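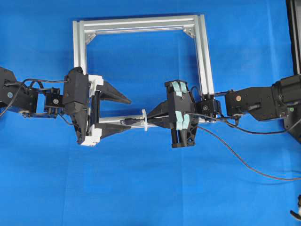
Jun 25, 2020 – posted by Wulan Saragih

Week three of teaching two arms to handle cables by remote control, and my shoulders have opinions. Zuzanna Michalski set up the task: get the plug end of a cable over to the small white plastic piece on the bottom bar of an aluminum frame. Sounds easy! Then you try it with a gripper on each hand and no feeling in your fingertips. The blue cloth is my favorite upgrade so far, black cable on a dark table was making me cross-eyed.

We're at 235 demos saved. I tossed 31 more, mostly me hesitating. If I dither, the policy learns to dither – ask me how I know.

Best tip I've got: move one arm, stop, then move the other. Driving both at once looks cool and gives you mush.
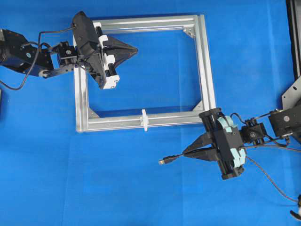

Left arm up by the top corner, plug in the right gripper.

Somebody asked if I'd script it instead. Tried that in the Hustar days. The cable droops differently every time and the script doesn't care.

Zuzanna wants 669 demos by August. I want a better chair. More tomorrow, I need to redo the pedal mapping first.

Recent posts
Wemel controllers, one month in
Why I label my bad demos
Trumard grip pads: a rant

Contact Wulan | © 2020 Wulan Saragih | Back to top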